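4.3 Opening and closing the gripper: bare hands against a handheld controller

The case for bare-hand control is usually made from the operator's side. Nothing is held, nothing has to be charged, and a person who has never driven an arm can be shown what to do in a minute. We do not dispute any of this. Our doubt concerns the claim, now common in papers on head-camera tracking, that a hand seen from the operator's own viewpoint is good enough to replace a trigger as the signal that opens and closes a gripper. Most of the results offered in support come from tasks in which the gripper shuts once on a large object and stays shut. We wanted to know how the same signal behaves when the operator hesitates.

Both input methods drove the same pair of arms, fitted with the same two-finger Narkport grippers. In the handheld condition the operator used two Tai controllers, each with a spring-loaded trigger mapped directly to gripper width. In the bare-hand condition the Homside tracker estimated hand pose from a single camera at head height, and the distance between the tip of the thumb and the tip of the index finger was mapped to gripper width after scaling to the operator's hand. Commands were sent at 100 Hz in both conditions. The tracker does not produce estimates that fast, so its output was held between updates and smoothed. We return to the smoothing below, as it flatters the tracker on one measure and harms it on another.

The head camera sees the hands from behind and above, and this matters more than image quality. Figure 3 is typical of the poses that gave us trouble. Both hands are loosely half-curled over the near edge of the table, touching nothing. On the left hand the thumb is tucked against the index finger; on the right the two are close together. A person looking at it might say that the hands are ready to pinch something. The tracker has to say how wide the gripper should be, and a resting hand and a pinching hand look far too alike from here for us to trust the answer.
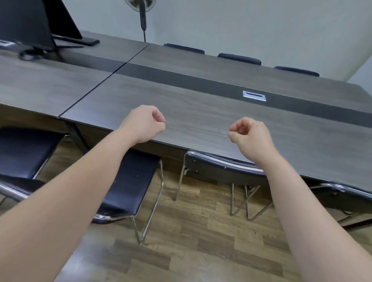 We split the recordings into hand episodes, an episode being any stretch in which the estimated fingertip distance fell below the closing threshold on either hand and then rose above it again. There were 3295 of these in the bare-hand condition. Each was labelled by annotators who saw the video together with the operator's spoken intention, which operators had been asked to give as "close" or "open" while working. Speech is a poor clock, and we used it only to decide whether a closing was meant at all and never to measure delay. Of the 3295 episodes, 392 were marked as unintended: the gripper was told to close while the operator had asked for nothing and, in the judgement of the annotators, was resting, reaching or simply waiting.

Whether 392 is a large number depends on what one is picking up. With foam blocks an unwanted closing costs a moment's delay and no more. With a paper cup it can end the trial. We are wary of folding these into one success rate, and we note that the success rates quoted for hand tracking elsewhere are nearly always computed over a set of objects chosen by the authors. Ours are too. For that reason we report the unintended closings separately and leave readers to weigh them against their own objects.

The handheld condition cannot be scored in quite the same way. A trigger has a rest position and a spring to return it there, so an unintended closing needs an actual squeeze. We found a handful of cases where an operator gripped the controller harder while stretching and pulled the trigger part of the way. These never reached the closing threshold. It would be easy to present this as a clean win for the trigger, and in one sense it is, but the threshold was set by us, and a lower one would have caught some of those squeezes. We tried no other value in the handheld condition. A fair criticism of this section is that the trigger was given a comfortable margin which the tracker was not.

Three explanations for the unintended closings were considered.

The first is plain tracking error, meaning that the fingertips were apart and the tracker placed them together. This is the explanation preferred in the literature, perhaps as it promises to go away when the tracker improves. Some of our episodes clearly belong here. They gather where the back of the hand hides one of the fingertips, and where the forearms are raised high enough that the fingers point away from the camera. In these views the tracker is filling in what it cannot see, and it appears to prefer a closed hand to an open one. We have no access to its training data and cannot say why.

The second is that the tracker was right and the mapping was wrong. People hold their hands half shut when they are not using them, and the distance between thumb and index finger at rest can be very small. In such an episode a perfect tracker would close the gripper just as firmly. Better cameras will not help. We suspect that this is the larger group, though our labels do not separate it from the first with any confidence, and two annotators looking at the same moment often disagreed on whether the fingertips were touching or merely near one another.

The third is operator habit. Several operators began to spread their fingers stiffly once they had seen the gripper close on its own, and held them that way between grasps. Unintended closings fell in their later sessions. One could call this learning and report it as a benefit. We are less pleased with it. Holding the fingers open is tiring, the operators complained of it without being asked, and a method sold as natural should not need a posture that no one adopts when left alone. If sessions had been longer we would expect the posture to slip and the closings to return, but our sessions were short and this remains a guess.

Smoothing deserves a word of its own. With the filter as supplied, brief dips in fingertip distance are removed before they reach the gripper, which keeps the count of unintended closings down. The same filter delays every closing that is intended. Operators noticed the delay mostly on release, when they had opened their fingers and the object stayed put, and their usual answer was to open the hand wider and faster — a movement that upset the wrist estimate and shifted the arm. Turning the filter down cured the lag and brought back the chatter. There may be a setting between the two that suits everybody. We did not find it, and we did not search hard, as a value tuned on our own operators at Sondthorpe would tell other groups little.

It has been suggested to us that a second camera would settle the matter. A camera placed across the table, looking back at the operator, would see the fingertips that the head camera misses, and it ought to reduce the first kind of error. It would do nothing for the second. It would also tie the operator to one table, which removes a good part of the reason for using a head camera to begin with. A side camera was mounted during pilot work and then dropped, and no results from it are included here.

A more promising remedy is to stop asking one measurement to do two jobs. Hand tracking was serviceable as a source of wrist position in our trials, and the complaints we recorded were overwhelmingly about the fingers. A foot pedal or a small button worn on the finger could carry the open and close command while the camera follows the wrist. This is unfashionable, and it gives up the claim that the operator wears and holds nothing. We would still like to see it tested against the full bare-hand method before more effort goes into refining fingertip distance.

Some limits should be kept in mind. All operators had used the Tai controllers in earlier work and few had used the Homside tracker, so experience favours the handheld condition by an amount we cannot measure. The order of conditions was balanced across operators, which does not correct for this. Lighting was ordinary indoor lighting and was left alone. Sleeves were rolled up or absent throughout, on the advice of the tracker's documentation, and we therefore know nothing about gloves or long cuffs, both of which are common where such arms might be put to work. The tracker software was frozen at the version of 2026-07-08, and later versions may behave differently.

Given all this, we hold to a narrow claim. From the operator's own viewpoint, and with fingertip distance as the only signal, a hand at rest is too easily read as a hand that means to close. The episodes counted here do not show that bare-hand control is unusable, and several operators preferred it despite everything described above. Preference was recorded on a short form after each session and is reported in Section 4.4, where it sits rather awkwardly beside the task times.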